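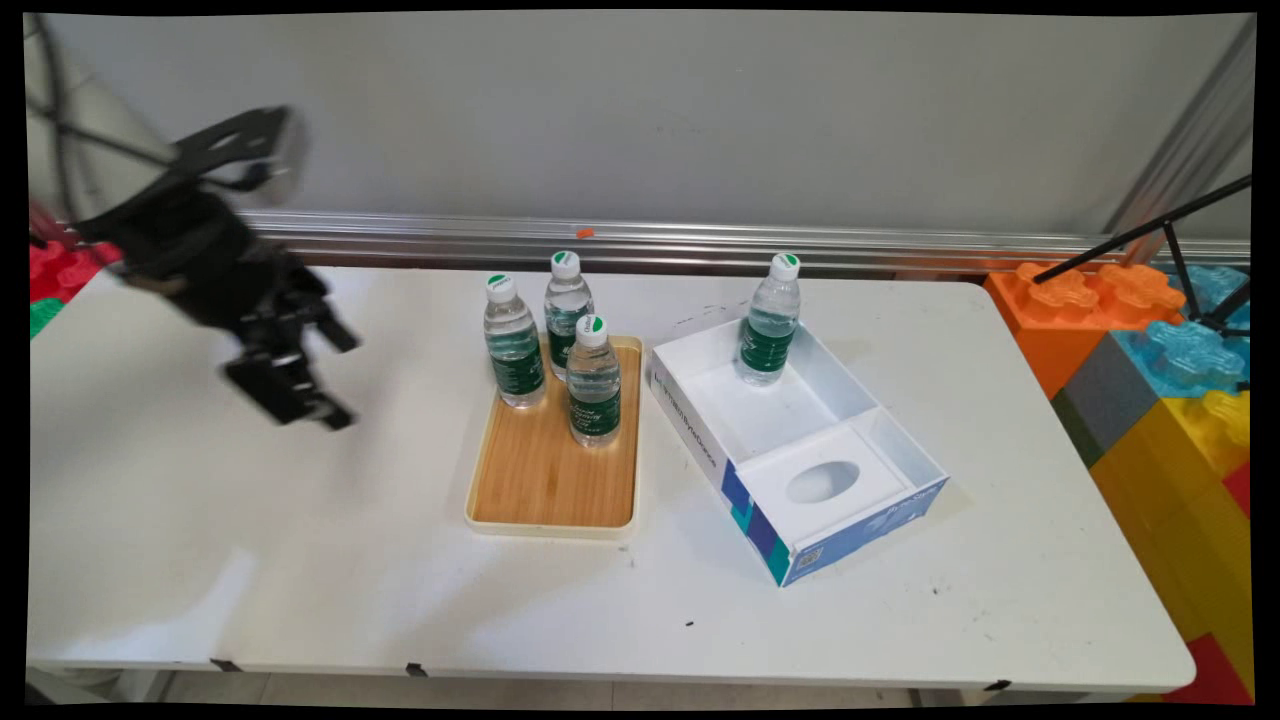 Why does water stick to itself?

OK so. Get a penny, a cup of water and a dropper. Guess how many drops fit on top of the penny before it spills. Five? Ten? Most kids guess low. Write your guess down, no cheating.

Now drip. Slowly!! One drop at a time, right in the middle. See how the water puffs up into a little dome? It bulges over the top of the penny and still doesn't fall off. Weird, right.

What's going on

Water is made of super tiny bits called molecules. Way too small to see. And they pull on each other, kind of like weak magnets. In the middle of the drop each one gets pulled every direction at once, up, down, sideways. But the ones on top have no water above them. Only air. So they get pulled sideways and in, and the top of the water acts like a tight stretchy skin.

Grown-ups call it surface tension. You can call it water skin.

Who uses water skin?

Water striders. Those skinny bugs on ponds. They stand on the water and their feet just make little dents. At the pond in Zitside you can see lots of them in summer, over by the reeds where its shady.

Raindrops too. Small ones are round like balls, not pointy like in cartoons. The skin pulls the water in as tight as it can go, and a ball is the tightest shape there is.

Break the skin

Fill a bowl. Shake pepper on top. Most of it floats. Put a bit of dish soap on your finger and touch the middle. Zoom! Pepper runs to the sides. The soap makes the skin weak in the middle, and the stronger skin around the edge pulls away and takes the pepper with it.

Want to go again? Wash the bowl really well first. Even a tiny bit of soap left in there will mess it up.

Try this at home

Our class in Rondton did the penny thing in December. Best score was 60 drops. Worst was 18 (somebody bumped the desk). Then we tried it with soapy water and the dome went flat way sooner.

Other stuff to test: warm water, salty water, milk. Heads or tails. Does a clean penny hold more then a dirty one? Use the same dropper every time or it isn't fair.

Words to know

Molecule: a tiny bit of something, like water.
Surface tension: the pull that makes the top of water act like a skin.
Dome: a round bump shape, like half a ball.

Next time: why ice floats.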